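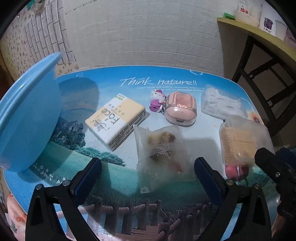 Tanguy replied first: the cap in the June order applies to the household, so two ratepayers at one address share a single relief and do not get one each.

Question
Lostgate council tax relief: is the 1395 ceiling per person or per property?
Posted 2019-03-15

The council voted an amendment to the relief scheme at the last reading. The published text still shows the old ceiling. The summary gives 1395 but does not say what it attaches to. My bill is in joint names and I need to know before I send the form back. Section 7 refers to "the liable party", singular, and there is no definition of it.

Answers (3)

Answer 1, by Tanguy (accepted)
Per property. "Liable party" is defined in the parent order, para 27, as all persons named on the bill taken together. The amendment changed the amount and left the definition alone. If you each claim, the second claim is rejected and the first is held until one is withdrawn. A consolidated text should follow once the clerk has signed it off.

Answer 2, by Curen
Same in Mekard, I think. We got about 200 back last year on a joint bill, paid as a credit. Not sure if they use the same form.

Answer 3, by Tanguy
Mekard runs a separate scheme under its own order. The credit there is a flat sum with no ceiling, so the figures can't be compared. For Lostgate, use the form with the amended schedule attached. The older version has no box for joint names and will be sent back.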